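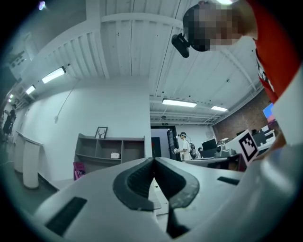

I spent a Monday with the Drerkari, the new hand-held gripper kit from Civley, and I came home wanting one (my wallet did not). You squeeze it, it pinches, and whatever your hand does gets saved as a lesson for a robot arm. That's the whole pitch, and it's a good one!

The soft finger pads are my favorite bit – they held on to a grape without squashing it. The grip is less lovely. After 26 tries at stacking cups my thumb was begging for a break.

Rental is $300 for 12 days, setup help included. Bring a friend, take turns, and book the morning slot.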